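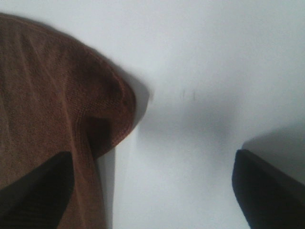 Widad Aoun은 천 다루는 작업 규칙을 쓰려면 '잡았다'가 무슨 뜻인지부터 정하라고 했습니다. 한쪽 손가락만 닿아도 파지인지, 양쪽이 다 닿아야 파지인지. 회의에서 그 말이 나온 뒤로 50분 동안 아무도 다음 안건으로 못 넘어갔고요.

그래서 우리 팀 수건 작업 규칙 초안을 올립니다. 욕하실 분은 조항 번호를 붙여서 욕해 주세요. 답변하기 편합니다.

1조. 파지 시작은 양쪽 손가락이 모두 천에 닿은 프레임으로 한다.
2조. 한쪽만 닿아 있는 구간은 '접근'으로 표시한다.
3조. 한 회차는 90초를 넘기지 않는다. 넘기면 중단하고 실패로 저장한다. 삭제 금지.
4조. 회차 시작 전 작업면을 닦는다. 보풀, 머리카락 포함.
5조. 수건 색과 작업면 색의 조합을 기록지에 적는다. '갈색 수건, 흰 바닥'처럼 사람 말로 적는다.
6조. 사람 손은 정지 버튼을 누른 다음에만 작업 영역에 들어간다. 수건이 아무리 삐뚤어져 있어도.

참고로 기준 문서는 Karam 지침 옛날 판입니다. 거기는 단단한 상자 얘기밖에 없어서 천에 대해서는 '적절히'라는 말만 나옵니다. 적절히 참고했습니다.

작성: 보풀감독 / 2023-09-30

집게발주의
1조 반대합니다. 위에 걸린 장면만 봐도 왼쪽 손가락은 천에 붙어 있고 오른쪽은 떨어져서 벌어져 있잖아요. 초안대로면 '접근'이죠. 그런데 천은 한쪽만 밀어도 모양이 바뀝니다. 상자는 밀어도 상자인데 수건은 밀면 다른 수건이 돼요. 그걸 접근이라고 부르면 모델이 접근하면서 남의 수건을 구겨 놓고 자기는 아직 시작도 안 했다고 우깁니다. 우리 집 둘째랑 똑같습니다.

보풀감독
그럼 뭐라고 부를까요? 대안을 주세요.

집게발주의
'접촉'. 접근 / 접촉 / 파지. 세 단계로.

라벨공장3호기
라벨 다는 사람 입장에서 한마디 하겠습니다. 단계 하나 늘리는 게 말로는 쉽죠. 지난 1월에 우리도 똑같은 논의를 했고 '접촉'을 넣었습니다. 508회차를 처음부터 다시 봤습니다. 제가요. 손목 카메라로 보면 천이 손가락 뒤에 있는지 옆에 있는지, 눌린 건지 스친 건지 구분이 안 되는 경우가 수두룩합니다. 두 사람이 같은 영상을 보고 접촉 시작을 서로 다르게 찍어요. 그다음에는 둘이 점심을 따로 먹습니다.

집게발주의
그건 라벨 기준 문제지 단계 문제가 아니죠. 애매하면 애매하다고 적는 칸을 만들면 됩니다.

라벨공장3호기
만들었습니다. 다들 그 칸만 썼습니다.

토크렌치
저는 6조부터 보겠습니다. 왜 안전 조항이 맨 밑에 있습니까. 순서가 중요도는 아니라고들 하시는데, 새로 온 사람은 3조쯤에서 읽기를 멈춥니다. 제가 교육해 봐서 압니다. 맨 위로 올리세요. 그리고 '정지 버튼을 누른 다음'은 부족합니다. 누른 다음에 팔이 멈춘 걸 눈으로 확인하고, 조작자가 소리 내서 '정지'라고 말하고, 그다음에 손을 넣는 겁니다. 유치하다고들 합니다. 저도 유치하다고 생각하는데 계속 합니다.

보풀감독
6조는 1조로 올리겠습니다. 소리 내서 말하는 것도 넣을게요. 조항 번호가 다 밀리니까 이 글에서는 옛 번호로 계속 부르겠습니다. 벌써 헷갈리네요.

무명조작자
원격조작 하는 사람입니다. 3조에서 90초는 누가 정했나요? 수건 한 장 반 접기는 괜찮은데 가장자리 찾기부터 시작하는 회차는 빠듯합니다. 시간에 쫓기면 다들 천 한가운데를 집어서 들어올립니다. 그러면 규칙은 지켰는데 데이터는 전부 같은 버릇을 배우게 되고요.

보풀감독
90초는 저장 용량 보고 정한 숫자입니다. 거창한 근거는 없습니다.

무명조작자
그렇게 문서에 써 주세요. 근거가 없으면 없다고. 나중에 누가 성경처럼 인용합니다.

토크렌치
이 게시판에서 본 것 중 제일 쓸모 있는 제안. 숫자마다 출처 칸을 달고, 출처가 '느낌'이면 '느낌'이라고 적읍시다.

세탁기옆자리
4조 질문이요. 작업면을 꼭 닦아야 합니까? 저 흰 바닥 가운데쯤에도 짧고 가는 검은 자국이 몇 개 있는데, 보풀인지 머리카락인지 긁힌 건지 저는 모르겠습니다. 긁힌 거면 닦아도 그대로일 테고요. 그리고 실제 가정집 바닥이 저것보다 깨끗할 리가 없습니다. 저희 집은 확실히 아닙니다. 매번 닦아서 찍은 데이터로 배운 로봇이 저희 집에 오면 충격받을 겁니다.

보풀감독
4조는 학습용 데이터보다 평가 쪽을 생각하고 넣었습니다. 평가할 때 바닥 조건이 매번 다르면 뭐가 좋아졌는지 비교를 못 해요.

세탁기옆자리
그럼 그렇게 나눠 쓰셔야죠. 평가 회차는 닦는다, 수집 회차는 그대로 두고 상태를 적는다. 지금 문장으로는 전부 닦으라는 소리로 읽힙니다.

라벨공장3호기
'상태를 적는다'에서 적는 사람이 누군지도 정해 주세요. 정하지 않으면 제가 됩니다.

세탁기옆자리
조작자요.

무명조작자
방금 저를 지목하신 거죠?

집게발주의
5조는 찬성. 다만 색 이름을 사람 말로 적으면 재밌어집니다. 같은 수건을 놓고 갈색, 적갈색, 벽돌색, 녹슨색이 나옵니다. 저 수건도 저는 적갈색이라고 적었을 텐데 옆 사람은 그냥 갈색이라고 할 겁니다. 우리는 Drukier 쪽 기록지를 빌려 쓰다가 '커피색'과 '라떼색'을 두고 메일이 왕복한 적이 있습니다.

토크렌치
목록에서 고르게 하세요. 자유 입력 칸은 인류가 감당할 수 있는 물건이 아닙니다.

보풀감독
목록은 Burnano 양식에 있는 걸 쓰려고 했는데 갈색이 아예 없습니다. 청록은 있고요.

라벨공장3호기
그림자 조항은 왜 없나요. 흰 바닥에 천이나 손가락 그림자가 지면 자동 분할 도구가 그림자까지 천으로 잡습니다. 저는 이게 색 이름보다 훨씬 급하다고 봅니다. 조명 위치를 기록하든, 최소한 수집 기간 중에는 조명을 건드리지 말라고 쓰든 해 주세요.

집게발주의
조명 고정은 반대입니다. 그림자도 다양해야죠.

라벨공장3호기
다양한 건 좋은데 누가 언제 바꿨는지는 알아야죠. 저는 바꾸지 말라는 쪽이 아니라 몰래 바꾸지 말라는 쪽입니다.

집게발주의
그건 동의.

무명조작자
두 분이 동의하는 걸 캡처해 뒀습니다.

보풀감독
7조로 넣겠습니다. '조명 위치나 밝기를 바꾸면 바꾼 사람이 시각과 이름을 기록지에 남긴다.'

기름때
눈팅만 하다가 씁니다. 정비 쪽 조항이 하나도 없네요. 손가락 패드는 언제 갈 겁니까? 저희는 Tevton 패드를 쓰는데 사내 기준으로 2,000회 파지마다 교체합니다. 출처는 토크렌치님 말씀대로라면 '느낌'입니다. 교체 전후 데이터를 섞어 놓고 성능이 왜 출렁이는지 한참 모델 탓을 했습니다. 패드 교체한 날짜만 적었어도 안 했을 고생이에요.

토크렌치
그 파지 횟수는 어떻게 셉니까? 양쪽 다 닿은 것만? 한쪽만 닿은 것도?

기름때
...

집게발주의
1조로 돌아왔습니다. 환영합니다.

보풀감독
좋습니다. 1조, 2조는 이렇게 고치겠습니다. 한쪽만 닿은 구간은 '접촉(한쪽)'으로 적고, 양쪽이 닿고 닫힘 명령이 들어간 때부터 '파지'로 합니다. 닫힘 명령은 로그에 남으니까 적어도 그건 눈으로 싸울 일이 없습니다. 접촉 쪽은 두 사람이 따로 보고, 어긋나면 늦은 쪽을 채택합니다.

라벨공장3호기
늦은 쪽은 왜요?

보풀감독
느낌입니다. 출처 칸에 그렇게 적겠습니다.

라벨공장3호기
그럼 전체에 적용하지 말고 시범으로 64회차 정도만 먼저 해 봅시다. 어긋나는 비율 보고 기준을 다시 쓰죠. 508회차를 또 보게 되면 저는 Karam 지침에 따라 적절히 퇴사하겠습니다.

집게발주의
저는 여전히 닫힘 명령 기준이 못마땅합니다. 밀어서 접는 동작은 닫힘 없이 끝나는데 그건 기록에 파지가 한 번도 안 나와요. 시범에는 반대하지 않겠습니다. 반대 의견은 문서 끝에 붙여 주세요. 이름도 같이요.

보풀감독
붙이겠습니다. 수정본은 같은 글에 덮어쓰지 않고 새 글로 올립니다. 옛 번호로 부르시던 분들은 새 글에서는 새 번호로 불러 주세요. 안전 조항이 1조입니다.

토크렌치
새 1조에 '수건이 아무리 삐뚤어져 있어도'는 빼지 마세요. 사람들이 손을 넣는 이유가 늘 그거더라고요.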